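Havevska Community Orchard and Seed Library
Progress report to the Aguiar Fund, 18 Feb 2020

What a winter it has been! When we last wrote, the seed library was a shoebox and a promise. It now has 150 named varieties on its list, and members have borrowed 3,826 packets since opening (beans and squash are far and away the favourites, though the old Skorby pea is catching up fast).

The orchard is coming on too. The pruning days filled up within hours, and Daichi Fukuda has finished grafting the first row of pears on the lower slope.

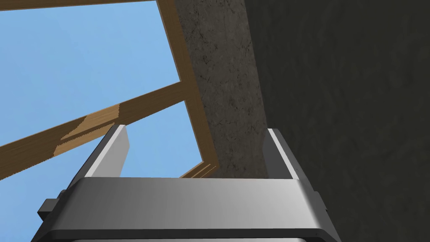 What happens when a borrower's crop fails? They simply tell us, and we give them a fresh packet the following spring at no charge.

Most of your grant has gone on drying racks, jars and labels. We did overspend on labels, as the first batch smudged and had to be replaced, but we saved nearly as much by buying the jars second-hand. Sayaka Nakajima also ran two evening classes on saving tomato seed, and both had a waiting list. We asked everyone who came what they'd change. 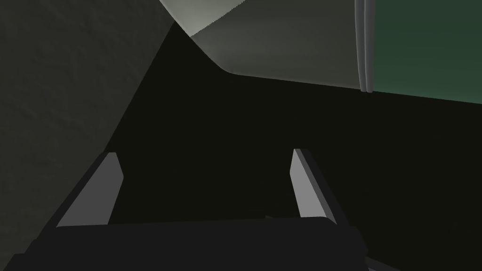

Natsumi Hayashi wrote back that she would have liked more time on cleaning and drying, and a sheet to take home, because by the next morning she had forgotten how long to leave the pulp to ferment.

Fair point! Celeste Valente is writing that sheet now, and the next class will run half an hour longer. The germination tests are less cheerful. We sowed 100 parsnip seeds from the oldest jar and so few came up that we've withdrawn the whole lot.
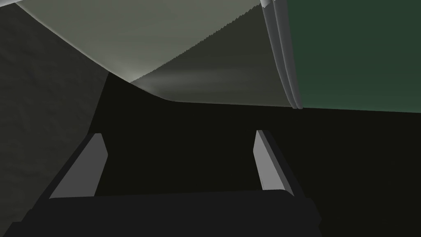 Fresh parsnip seed is on order from Jultlow, along with leeks and a winter lettuce we've wanted for ages. All of it should be on the shelves by April, in time for the spring swap. Kazue Fukuda is sending the receipts separately, and we'd love you to come to the swap if you can.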